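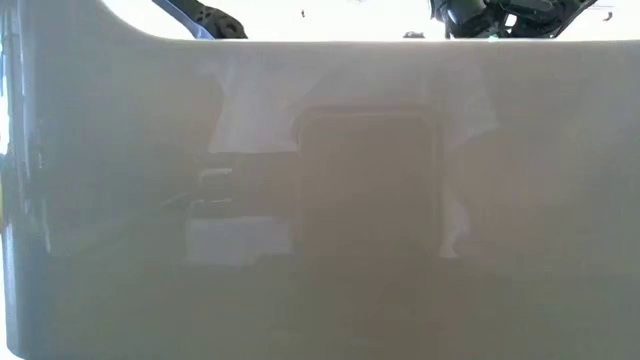

2 December 2019

Finished wiping down the gray panel before lunch. Water with a little dish soap first, then plain water, then the dry cloth from top to bottom. The gloss shows every streak, so I checked it from a low angle and redid the left side, where the face bends back at the rounded corner. Two passes there. The flat part needed one.

Polish: the Fokitz, not the Brarov. The Brarov leaves a haze on light colors and I am done with it. Used nearly 6 ml on the whole surface. Worked it in with the foam pad by hand.

There is one fine scratch left, short, low down. I tried 2000 grit on it, wet, very light pressure, and stopped when the surface began to go dull. Going back to 800 would mean redoing the entire face, and I don't want that before January. Left it.

Nermin Ekinci called at 7 about the replacement feet. Kolář has them in black only. I said black is fine — they sit underneath. She will order the set of four and add a tube of the Fandmont adhesive.

To do: wash the cloths separately, no softener. Buy foam pads. Measure the gap behind the panel again, as the number in my notes does not match the one on the drawing.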